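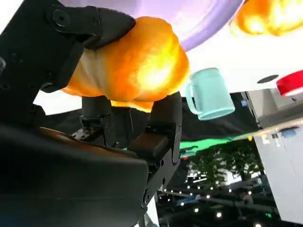 Lingyun Mao

Prutileck Recording Kit for two-handed tabletop robots
Item 1203
In stock, ships from Skemenmont

Hello and welcome to the kit page! I look after the Prutileck at Vakulenko, so I write the page, pack a fair few of the boxes and answer most of the emails. If you're teaching a robot by showing it how a job goes, over and over, and you're sick of finding out at night that one camera stopped recording before lunch, you're who we made this for.

The short version: the Prutileck records everything your two-handed setup does while a person drives it. Three camera views, both arms' joint positions, how far open each hand is, and a line of plain text saying what the job was. It all comes out on one clock, in one folder per go. You feed the folders to whatever you train with. We don't make arms and we don't train models (people do ask), we make the bit in the middle.

What's in the box

Two wrist cameras with wide lenses, with clamps and spare screws
One head camera on a short neck
Recorder, fanless, with drive fitted
Foot pedal, three buttons
Cables, more than you think, with sleeves
Calibration card
Printed quick start, which I rewrote in October and which now has the steps in the right order, sorry to everyone who had the first one

Not in the box: arms, hands, a table, a screen. Any screen with a normal video input will do. Mine is an old office one with a scratch across it.

Why three views

When we started I thought the head camera would do most of the work. It sees the table, both hands and all the objects, what more do you want? Then you close a hand over something and it vanishes behind the fingers, right at the moment you care about most. The wrist views look a mess to a person. The room tips over as the hand turns, there's half a gripper in the way, and first-time customers write to ask if they've mounted the thing wrong (sometimes they have, but not usually). The learning system doesn't mind the room being upside down. What it gets is the object up close between the fingers, and that's the part the head view can't give it.

The clamps hold the wrist cameras off to the side of the hand so you see the fingers meet. Please don't move them once you've started a set! If you bump one, start a new set and write it in the notes box. I've ignored my own advice on this and lost a whole day's recording to it.

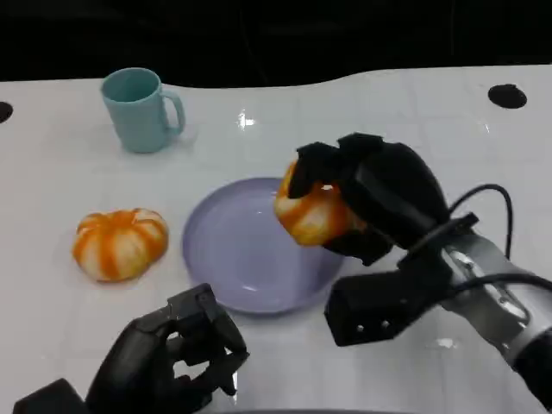

Pumpkin onto the plate, second hand standing by.

A job to start with

Everybody wants to begin with folding shirts. Please don't begin with folding shirts. Our starter job is toy pumpkins, a lavender plate and a teal mug, and I still use it whenever I'm checking a new setup. One pumpkin goes on the plate, and the mug is there as something to leave alone. Pumpkins are good to learn on: the ribs give the fingers something to find, they're roundish but they don't run off across the table like a ball would, and orange against white shows up nicely in all the views.

Move things between goes. I can't say this enough. If the plate is always in the same place the system learns the place and forgets about the plate, and then you slide it a hand's width to the left and your robot puts a pumpkin down very carefully on bare table. Swap which side the pumpkin starts on. Use the other hand. Put the mug somewhere annoying.

And keep some of your fumbles. There's a pedal button for it, the right-hand one, which marks the go as "recovered". If you miss the grab, back off and get it on the second try, that's a useful thing for a machine to see. If you drop it on the floor and swear, bin it with the middle button. (Sound isn't recorded. I get asked that more than you'd expect.)

How many do you need?

Depends on the job, and anyone who gives you one number for everything is selling something, and I'm selling something and I still won't do it. For the pumpkin job we tell people to plan on 600 good goes before they look hard at the results. Go past that when the objects change shape or when both hands have to work together.

A comfortable stint for one driver is about 90 minutes. After that the grabs get lazy, people take the same path every time and you can see it in the joint traces. Have a break, swap drivers. Different drivers are good for the set anyway, they all have their own way of coming in on an object.

Setting up the table

White tables are lovely to look at and they do shine. If your overhead lights leave bright spots on the surface, record a few goes and see whether they bother you before you spend money on anything. I quite like leaving some glare in, if your robot is going to live under lights like that then it may as well meet them now. If you want it calmer, a matte cover from a fabric shop works and costs next to nothing.

Route the wrist cables over the back of the hand and down the arm with plenty of slack at the wrist joint. Turn each wrist all the way both ways by hand, slowly, before you power anything up. The sleeves in the box are for this. A tight cable will be fine for days and then it'll pull out halfway through your best session.

Put the pedal where the driver's foot already is. Sounds silly, makes a huge difference.

The software part

It's called Prorach and it comes with the kit, no subscription. It opens on a page with your three views side by side and a big green bar. Green means every stream is arriving and the clocks agree. The bar goes orange if one falls behind and the pedal won't start a new go until it's sorted out. Some people find that bossy! You can turn it off in settings, and I wish you wouldn't.

After a session you get a review page where you can skim the goes at speed, trim dead time off the ends and fix the text labels. Labels can be as plain as you like. "Put the pumpkin on the plate" is a perfectly good label. What I would say is write a few different versions of the same sentence, people won't all talk to your robot in your words.

Export is one folder per go with video files, a table of joint and hand positions and a small notes file. The layout is written up in the manual and we don't change it without saying so. The drive holds 3000 goes of the starter job at normal settings, longer jobs take more room, and you can copy off over the network while you carry on recording.

Hands it fits

The clamp was drawn for hands with a flat bracket at the wrist, either two-finger grippers or the ones with several fingers. If your hand has a curved shell with nowhere flat to grab, ask me for the strap version before you order. It's the same price, it just isn't on the shelf. Send a picture of your wrist from the side and from the front (the robot's!) and I'll tell you which one you want.

Changes since the first batch, as of March 27, 2020

Longer neck screws on the head camera, the old ones worked loose
Pedal cable now plugs in at both ends so you can replace it
Exposure on the wrist cameras can be locked, on by default
Prorach no longer forgets your label list when you close it

If you have a first-batch kit and want the neck screws, email me and I'll post you some, no charge.

Comments from people using it 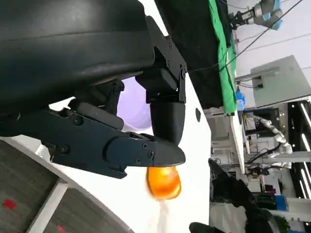 Yevdokiia Stasiv: We've had ours on a two-arm bench for a few months and the locked exposure fixed our biggest headache, thanks for that. Before the update the wrist views would go dim every time a hand came down close to the table and we were throwing out good goes. One grumble, the middle and right pedal buttons are too close together for anybody in boots. I've binned recoveries I meant to keep. Could the bin button ask twice? Also is there any way to label left hand and right hand goes separately without typing it each time?

Thanks Yevdokiia! Yes to the second one, it's there already but I hid it badly: in the label list, press the little arrow beside a label and you can make a left and a right copy, then a double tap on the start button flips between them. On the pedal, you're right and you're the second person with boots. For now, binned goes sit in a holding folder until you close the session, so you can fish them back out from the review page. A wider pedal is being drawn up. I don't have a date, so I won't pretend to.

Ordering

Kits go out from Skemenmont once the recorder has had its overnight run. Spare clamps, sleeves and calibration cards are sold singly, the link is in the side menu under Parts. If you need a quote on paper for your purchasing office, write to me with the item number and the address they want on it, and tell me which clamp.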